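Istolton Returns Center

The Istolton Returns Center is a sorting site for returned household goods, run by the firm Hajji. It handles kitchenware, cleaning tools, toys and packaged items sent back by online customers. The site is mainly known for its use of two-armed robots at the sorting tables, a program called Janura.

Before Janura, all sorting was done by hand in two shifts, with a staff of 53. Workers took each item out of its carton, looked it over and placed it in a bin for resale, repair or disposal. Wrist and shoulder complaints were common – the site logged 4 long absences in the year before the change.

Under Janura, robots pick up and move the items while staff check the results and deal with anything the software can't name. Siham Radwan, the first shift lead under the new system, rewrote the training course in May. 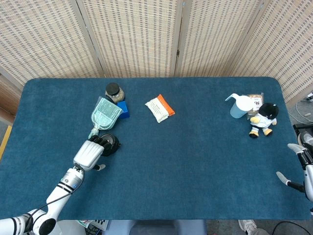 Mixed tables are harder for the software than single-product lots, and a worker stays close by when they are run. Pay for table checkers was raised one grade after talks led by Moataz Kamel. Some longtime sorters moved to the repair room, and others complained that the new job involved too much standing and watching. The night shift ended the same year.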